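A day at the Kivbridge paper mill open house

I have wanted to get inside the Kivbridge mill ever since I started folding my own notebooks, so when the September open house came up I signed up the same morning and talked my sister into driving. Three hours each way, and I would do it again next week!

Parking is in the field behind the old rail shed. It was already filling up when we pulled in a little before nine, and the woman at the gate told us they were expecting 700 people over the day. It never felt like that many. They send you around in small groups with a guide, and ours was Chrysanthi Tsoukalas, who started in the rag room straight out of high school and now runs the finishing floor. She talks fast and she answers everything, including my sister's question about the smell (wet cotton, mostly, plus a bit of the gelatin they use for sizing).

You start where the fiber starts. Kivbridge still makes a cotton sheet from garment offcuts, which arrive in bales and get sorted by hand for buttons and elastic. Then comes the beater, a long oval tub with a heavy roll turning at one end, and the cotton goes around and around for hours until it looks like thin oatmeal. We were allowed to dip our hands in. It's silky and strange and I kept finding bits of it under my nails at lunch.

The vat room was my favorite. Cristian Usuga was pulling sheets there, and he makes it look like nothing at all: mold down into the vat, up level, a little shake forward and back, a little shake side to side, drain, and over onto the felt. He let a few of us try with a small mold. Mine had a hole in one corner and a thick ridge down the middle, and he couched it anyway and wrote my name on a slip next to it so I could pick it up at four. A good day at the vat is 86 sheets of the large size, he said, and his shoulders know about every one of them.

After that you go through to the machine side, which is much louder. The cylinder machine makes the Drirnell line, the cream-colored text paper a lot of you will have seen in sketchbooks. It was running the whole time we were there, and we stood at the rail watching the web come off the felt and go into the dryers. They get about 4000 feet off it on an ordinary shift. I could have stayed there all afternoon, but the next group was coming up the stairs behind us.

Lunch was in the canteen, chili or a cheese sandwich, with very good pie. Get the pie early. The blackberry was gone by the time I went back.

In the afternoon you can wander on your own through the drying loft and the sample library. The loft has the old louvered shutters, and they open and close them by hand depending on the weather. The library is one long room of flat drawers, 893 different papers, and you can pull out anything you like as long as your hands are clean. I spent an hour on the Pasaribu drawers alone, all those thin tissues with the long fibers floating in them, and came away with a list of things I can't afford.

The shop sells seconds by the pound from a table near the door. I bought four pounds. My sister, who had claimed to have no interest in paper, bought six.

If you go next year, wear shoes you don't mind getting wet and bring a flat folder or a piece of stiff cardboard for carrying sheets home. The loft stairs are steep, and there's a ground-floor route you can ask for at the gate.
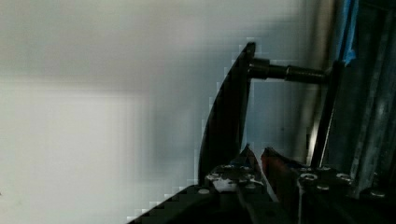 I did pick up my own sheet at four, still damp between two blotters. It dried on the kitchen counter under the big dictionary, hole and ridge and all, and I've put it in the front of the notebook I'm sewing now. The rest of the seconds are going into a set of eight for the winter swap, so leave a comment if you want one and tell me lined or plain.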